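Ticket 158 – Sorting task: gripper loses thin items, recordings rejected
Project: Pedeo (student robotics club, Nallville)
Category: Data recording / hand-held grippers
Priority: Normal
Status: Resolved, one item left open
Opened: April

Original report

Hello. Our group is preparing the "tidy the accessories" task for the club project. We record with two hand-held grippers, left and right, and afterwards we upload the episodes to Kesia for checking. Until last month we had only blocks and cups and everything was fine. With the small accessories we have two problems.

Problem A: the fingers close, but thin items stay on the tray. It happens mostly with the hair tie and the cord bracelet.

Problem B: Kesia rejects many episodes with the message "contact not found". From our first batch of 54 episodes it accepted only 3.

What we tried already:
– cleaned both finger pads with a damp cloth and let them dry
– restarted the recorder and calibrated the opening width again
– moved slower
– changed who holds which gripper

Cleaning helped a little with A. The other steps changed nothing.

Reply from support desk, 16:10

Thank you for the clear list. Please send the value of close_delay from your settings file, and one picture from the right gripper taken before the first grasp, with the fingers open. We would like to see the tray and what is on it.

Reply from reporter, 18:35

The value is 500, the same as in the Jitaru starter file. We did not touch it. The picture is below. We work at home on a cloth-covered surface, and the tray is lined with a painted sheet.
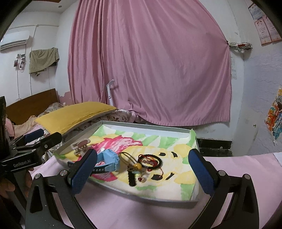 Right gripper view, fingers open, before first grasp. Left gripper at the left edge.

One more thing that I noticed when I looked at it again: the left pad is already over the strap of the blue watch. I am not sure if this matters.

Reply from support desk, 19:20

It matters, yes. I will go through the points in the order I would fix them.

1. Starting position. When a pad begins over an item, the checker can take the first small movement as a contact, and then it looks for the real one in the wrong place. Begin with both fingers clear of everything you plan to pick up. Lift the gripper a little higher or turn the tray.

2. Items too close together. The hair tie lies right beside the watch, and the round black bracelet has a red cord tangled inside it. For the first recordings please spread them out and take the cord out of the ring. You can make it harder later.

3. Background. The black shapes on the yellow part of the sheet are near the same colour as the bracelet and the fingers. Please try one batch with a plain light paper in the tray and tell us if the result is different.

4. close_delay. 500 is meant for blocks. For thin and soft items set it to 158 (same as your ticket number, this is only a coincidence). Save, close the recorder and open it again, otherwise the old value stays.

For problem A, go for the bead on the hair tie and not the elastic. The bead gives the pads something to hold.

Reply from reporter, next session

We did points 1, 2 and 4 first and kept the painted sheet. Kesia accepted around half of the episodes. Then we put plain paper in the tray and the result was better again, only a few were rejected, all with the bracelet. Picking up the hair tie by the bead works well with both grippers.

The hair claw was never a problem, I forgot to write this before.

Still open: the bracelet slides out when we lift it quickly. If we lift slowly it stays, but then the episode is too long for the time limit.

Reply from support desk, 17:05

Good progress. I raised the time limit for your group, so please continue with the slow lift. The bracelet grip is moved to its own ticket, and I attached your settings file there. Closing this one.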